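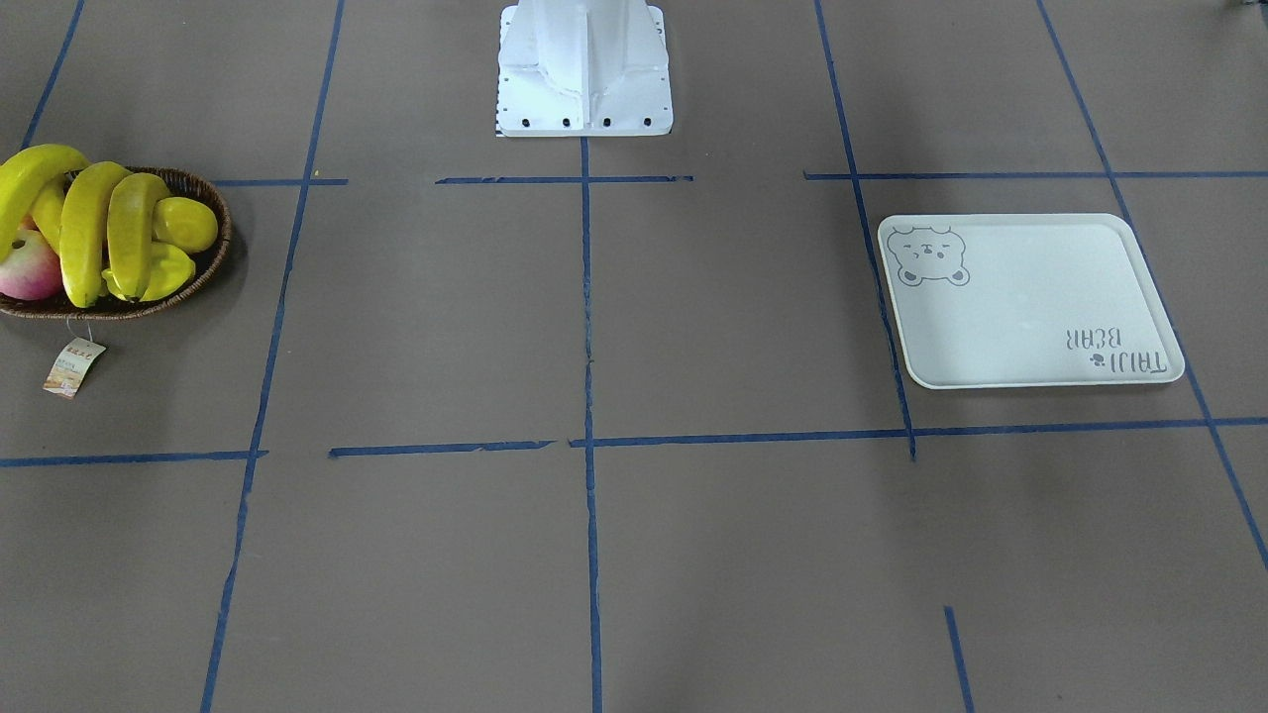 1/ Taping out the bench

I work at Roranari, in the practice room at the Lurncombe site. We pack fruit baskets for gift orders. Before the arms take on a new basket layout, we lay blue tape on the table in a grid and try it with artificial fruit. I'm one of the people who does the taping.

2/ Before the arms, I packed baskets by hand on the line. On a busy day in November that was 158 baskets. My wrists are better now. I do miss the talking, as the line was where you heard everything.

3/ Štěpánka Tichý went from packing to writing up faults. She got 33 hours of training and a small raise. She'd asked for 60 hours and still thinks she was right.

4/ Bananas are the awkward ones. They stick out past the rim if they go in at the wrong angle, and then someone has to turn them by hand.
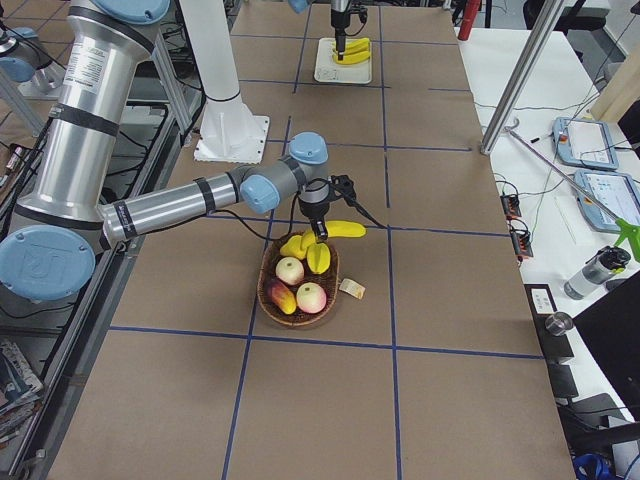 5/ Did anyone lose their job over it?

Two seasonal spots weren't filled last year. The permanent crew all stayed, most of us on different work.

6/ Kvido Doležal still packs the odd-shaped orders by hand, and he's quicker at those than any of the rest of us. The next meeting about shifts is at 2 in the lunchroom. I'll post what comes out of it.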